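Saimi Kinnunen
I've been waiting to write this thread since June! I finally got proper time with Tatamon, the laundry package from Plikis, and I have so many notes. Long one, get a coffee.

For anyone new to my feed: Tatamon is a skill package you add to a humanoid you already have. You get the software, a box of small parts, and a support contact with a name and a phone number. No robot in the box. I review home robot stuff, I pay my own train tickets, and Plikis hasn't seen a word of this before you.

I spent my time with it at the Plikis place in Torumness. Lovely little town, terrible parking, and the bakery by the station does a cardamom bun that I'm still thinking about.

OK so what does it do? You pick a job from a list. Open the door, load, unload, move the basket, close the door, press start. Each one is its own skill, and you can string them together into a routine. I love that they're separate! With the last laundry package I tried, if the door step went wrong you had to start the whole wash day over from the beginning.

There are two modes, guided and free. In guided mode the robot stops before each step and waits for you to tap OK on the tablet. In free mode it goes through the routine by itself and only stops when it isn't sure. I started in guided and stayed there for most of the morning, partly out of nerves and partly because I wanted to see every step slowly.

Let me talk about doors, because doors are where these packages live or die for me. A big round washer door is heavier than you'd think, it swings a long way, and on a stacked machine you've got one door high and one door low. The robot has to know where that door is going to end up so it doesn't park itself in the way.
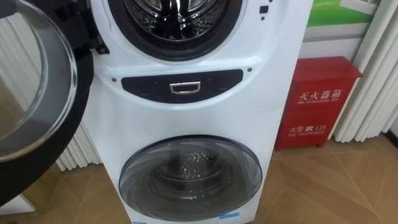
Top door wide open, bottom one shut, suds in the lower drum.

With a stacked unit you tell Tatamon which drum you mean during setup, and it asks you to name them. I went with Upstairs and Downstairs. The tablet then says things like "Opening Upstairs" in a very serious voice and I giggled every single time.

The thing I was most curious about was shiny surfaces. Glass doors and steel drums are miserable for robot cameras, you get reflections everywhere and the depth data turns to soup. Tatamon wants you to do a slow look-around during setup with the door open, then again with it closed, and it keeps both. You can redo either one later if you move house or buy a new lamp. Such a sensible bit of design.

Setup in full, as I did it:
Mount the hand parts.
Load the package from the tablet.
Look-around with the doors closed.
Look-around with the doors open.
Show it where the basket goes.
Name everything.
Run each skill one time in guided mode.

The basket part is sweet. You put the basket down where you want it, point the robot's head at it from the tablet, and tap the spot. Next time it expects a basket in that area. If you've kicked it across the room, it looks for it for a while and then asks you. I kicked it across the room on purpose, obviously.

About those hand parts: you get a set of soft fingertip sleeves and a thin strip for the inside of the palm. The sleeves are the star for me. Fabric is slippery, socks are small, and bare hard fingertips just push things around in a drum. With the sleeves on, it pinched a tea towel and held it. They're fiddly to put on, though! I got one on backward and had to peel it off with my teeth (don't tell Jääskeläinen).

Right, Jääskeläinen. That's my support contact, and the best part of the service so far. I'd send a question and get back a full answer with the right menu path, typed by someone who clearly does laundry at home. I asked how to stop the robot reaching so far back into the drum and learned there's a slider for it. It's under Reach, then Drum, then Comfort. I'd never have looked under Comfort.

Small tip from those messages: give it bright clothes to learn on. Pale things against a pale basket are harder for it to pick out, and you'll spend your first hour thinking something is broken.

What went well for me:
Unloading single items. Towels, T-shirts, a pillowcase. It reaches, pinches, backs out, lowers over the basket, lets go. The backing out is slow and careful and I could watch it all day.

What went less well:
Tangles. A fitted sheet wrapped around everything else (you know the one, it eats your socks) came out as one big lump, got stuck on the way, and the robot stopped and asked for help. I was glad it stopped. I'd still like it to have a second try before it calls me over.

Also less well: very small things. A baby sock at the back of a drum is basically invisible to it. Tatamon has a "check for leftovers" step you can put at the end, and it caught a washcloth for me but walked right past the sock. So I'd have a look in there yourself for now.

Now, bending. The bottom of a stacked unit is low, and the basket is lower still, so your robot needs decent legs for this. Tatamon has a crouch setting with a limit you can change. Lower means a better reach into the basket and slower moves in between. I ended up a notch above the lowest and was very happy there.

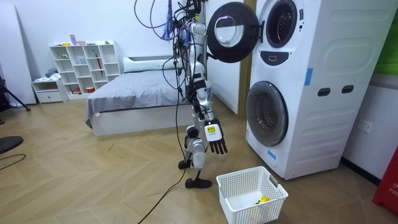 Can I use it with a washer and a dryer standing side by side?
Side by side is supported, and you pick that layout on the first setup screen. You do the look-arounds for each machine separately, so allow a bit more time.

That one has been in my replies all week, so I thought I'd put it in the thread. More of your questions coming up, I saved a bunch!

Noise. Someone wanted to know if you could run it while a kid naps next door. The package itself adds nothing except the voice, and the voice has a mute button. Your robot's own joints are what they are. Mine at home whines like a mosquito on the stairs and no laundry software is going to fix that.

Power. Free mode with a long routine eats battery, and Plikis suggests running plugged in while you're still learning it. I'd go along with that. A robot going into low power mode with one arm in a drum is a long afternoon. Watch where your cables lie, and do a slow walk of the path in guided mode before you trust it.

Folding. No folding! I know, I know. I asked, and the answer was that they want loading and unloading solid before they take on folding. I'm fine with it. I don't mind folding in front of the TV. What I mind is standing up to empty the thing when the beeper goes.

Detergent. It can press start and it can turn a dial if you've taught it the dial, but you pour the detergent yourself. There's a reminder on the tablet that nags until you confirm. I was irritated by it exactly until the moment it saved me from running an empty cycle.

Price, since half of you asked before I'd even gotten home. It's 95 euros a month with a 12-month minimum, and the hand parts and the support contact are included. Replacement sleeves cost extra after the first set. That's real money for laundry, and if you live alone and wash one load a week I'd wait. For a shared house, or somewhere that does towels every day, I can see it.

I'd love a shorter trial. A year is a long promise for something you can't test in your own kitchen first, and I told them so. Visits to Torumness are free to book if you want to try before you sign, and I'd really recommend that if you can get there.

My favorite feature by a mile is the log. Every skill you run gets saved with a little timeline: where it stopped, what it asked you, what you tapped. I had 261 entries by the time I packed up, and going back through them was so much fun. I could see myself getting less nervous. There are these long gaps before I press OK in the early ones and hardly any later on.

You can export the log as well, in plain text, with no extra account. Thank you, whoever at Plikis fought for that.

Things I want in the next version, in the order I'd want them:
A second try on tangles before it asks for help.
Sleeves with a mark showing which way is up.
Reach settings on the front page of the tablet.
A shorter minimum term.
A voice that can pronounce my name.

A word on safety, as a few of you have toddlers and pets. There's a keep-out area you draw on the floor map, and the robot slows down and stops if someone walks into it. I tested that a lot with my own legs and it stopped for me each time. I haven't tested it with a cat. I also wouldn't leave it in free mode with small kids in the room, and the manual says the same on the first page. And check for the cat before you close any door, robot or no robot!

Would I sign up? I'm leaning toward it for the summer house, where six people and a sauna make an unbelievable number of towels. I want to talk to my sister first because half the washer is hers.

I'm going to try the load skill with a duvet cover next, which several of you have dared me to do. I've got two of them picked out and one is bright orange, so it has a sporting chance.

Replies are open. If you've run Tatamon on a front loader with a square door, please tell me how the look-around went, I've only used it on round ones. And if your dial is the kind you have to push in before it turns, I'd love to know whether you managed to teach it that!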